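Hangate Community Print Room: Frequently Asked Questions

Last updated 21 August 2019

Using the print room

Who can use the print room?

Anyone aged 16 or over who has completed the induction. Members and day users follow the same rules and use the same equipment. Children under 16 may attend family workshops with an adult but cannot book open access time.

Do I need experience?

You need enough to work on your own. Open access sessions are not taught. A technician is on duty to deal with equipment and safety, and will answer short questions, but cannot lead you through a print from start to finish. If you are new to printmaking, take one of the beginner courses first. If you printed at college some years ago and feel rusty, the refresher evening is usually enough.

What does the induction cover?

It lasts two hours and covers the presses, the sinks, solvent storage, fire exits and how to leave your bench at the end of a session. It is free with membership. Day users pay $11. You only need to do it once, unless you have been away for more than two years.

What kinds of printing can I do?

Relief printing (lino and wood), drypoint, collagraph, monotype and screen printing with water-based inks. We do not have facilities for stone lithography. Etching with acid stopped in April and will not return until the new extraction unit has been fitted. We don't have a date for that yet.

Booking and fees

How do I book?

Through the booking page or by phone. Bookings open four weeks ahead. You can hold up to three sessions at a time, and once you have used one you can book another.

How much does membership cost?

Annual membership is $252, payable in full or in 12 equal payments. It includes a plan drawer, the induction and member rates on courses. Open access time is charged separately, by the half day. Current session rates are on the booking page.

What if I need to cancel?

Give 48 hours' notice and the session fee goes back on your account as credit. With less notice the fee is lost. If we cancel on you, you can choose credit or a refund.

Can I bring someone to help me?

Yes, if they have done the induction. One helper per booking is allowed at no extra charge. Helpers may not make their own prints during your session.

Presses and benches

Which presses do you have?

Two etching presses and one upright relief press. The larger etching press is the Virkano, with a bed 55 inches long. It must be booked by name and cannot be reserved for more than one half day per week by the same person. The smaller etching press and the relief press are shared among everyone in the room.

May I adjust the pressure myself?

On the smaller press, yes. Write down the setting you found and put it back when you finish. On the Virkano, ask the technician. Uneven pressure damages the blankets, and a new set is expensive.

Do I get my own bench?

Each booking comes with one bench space. Inking is done at the inking slabs and nowhere else. Keep paper on the clean side of the room, and wash your hands before you cross over.
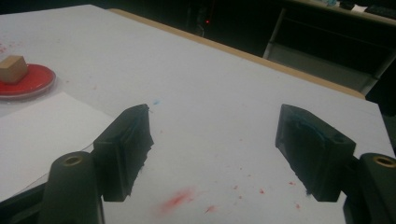 How should I leave my space?

Scrape leftover ink onto newsprint and put it in the lidded metal bin. Wipe down the slab with vegetable oil first, then with the cleaner provided, then with a dry rag. Start cleaning 30 minutes before your session ends. Oily rags go in the red can, never in the general trash.

Can I leave work to dry overnight?

Yes. Use the drying racks and label every sheet in pencil with your name and the date. Prints may stay on the racks for seven days. After that we move them to the uncollected shelf, where they are kept for one month.

Materials

What is included in the session fee?

Newsprint, rags, cleaning materials, aprons and the use of rollers and barens. Ink and printing paper are not included. Gloves are sold at cost.

Can I buy ink and paper on site?

We keep a small stock. Oil-based relief ink is sold by the tube, and we carry the Huanca range of papers in two weights. The heavier sheet takes soaking well and is the better choice for drypoint. The lighter one is meant for relief work and hand burnishing.

May I bring my own ink?

Yes, if the label is readable and the ink is on our approved list. For anything not on the list, send us the safety data sheet a week before your session. Solvent-based screen inks are not allowed under any circumstances.

Do you cut paper to size?

No. There is a tear bar by the plan chest and a guillotine that the technician can unlock for you.

Editions and exhibitions

Can I print a commercial edition here?

Small editions are fine during normal sessions. For runs of more than 50, please talk to us first so that we can find times when the room is quiet. The largest job done here so far was a run of 1,000 screen-printed covers for Zumumier, a local poetry press, and it took most of a winter.

Do you take a commission on work I sell?

We take nothing on work you sell yourself. Prints sold from our browser rack or in the annual members' show carry a 25 percent commission.

How do I enter the members' show?

Members may submit up to two framed prints. Forms go out by email six weeks before the deadline. Frames must have mirror plates fitted. We can't accept clip frames.

Access and contact

Is the building accessible?

The print room, restroom and kitchen are on the ground floor with level entry. The library is upstairs and there is no elevator, but we will bring books down on request. Two of the benches can be raised and lowered.

Is there parking?

There are four spaces behind the building for loading, with a limit of 20 minutes. Street parking is free after 6 p.m.

Who do I contact with a question that isn't answered on this page?

Email the print room manager, Gaurav Dhillon, through the contact form, or call during opening hours. Messages are usually answered within three working days. For a problem with a press during your session, speak to the technician on duty.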